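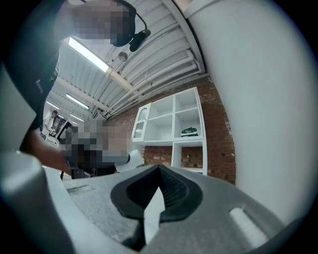 Headset on, black top, an ordinary working afternoon.

Reading time: 2 minutes
Last updated: Tue 5 May

The question of email frequency has returned to the agenda at Wellilau, where I have responsibility for subscriber communications. Our newsletter for the Junelow range of garden furniture has gone out weekly since its launch. In November the sales department requested that we move to 2 mailings per week through the holiday period, and I agreed to a limited trial. I set out below what was done and what I have concluded from it, as several readers of this blog manage lists of a similar size.

The trial covered 4000 subscribers, divided evenly. One group of 2000 continued to receive the Friday newsletter. The other received the same newsletter together with a second, shorter message presenting a single product. Jingyi Tian prepared the copy for both groups, and the subject lines were approved in advance so that neither group would receive more favorable wording. The trial ran for 5 weeks.

Orders from the second group were higher in the opening week. By the third week the two groups were level, and they remained so until the end. Unsubscribe requests moved in the opposite direction. They rose slowly at first and then more noticeably, and most arrived within an hour of the shorter message. Complaints were few, although one long-standing customer wrote at some length about being shown the same bench four times after she had bought it. She was correct. Our purchase records were not being matched to the mailing list until the end of each month, and this has now been changed.

Freya Lockwood, who represents sales in these discussions, maintains that the shorter message was too plain to be judged fairly. I accept part of that argument. A product message with a price and a button gives the reader very little, and a care guide or a note on delivery dates might have been received differently. I do not accept that the remedy is a larger discount. Subscribers who joined for a discount were among the first to leave.

For the present, the weekly schedule stands. We have added a preference page on which subscribers may select the weekly newsletter, a monthly digest, or notices of sales only. It should have existed from the beginning. The digest has drawn more interest than I expected, chiefly from customers who had not opened a message in a long while.

A second trial, using the care guides, is under discussion with Liam Bellamy and will require new templates. I will report the results when they are available.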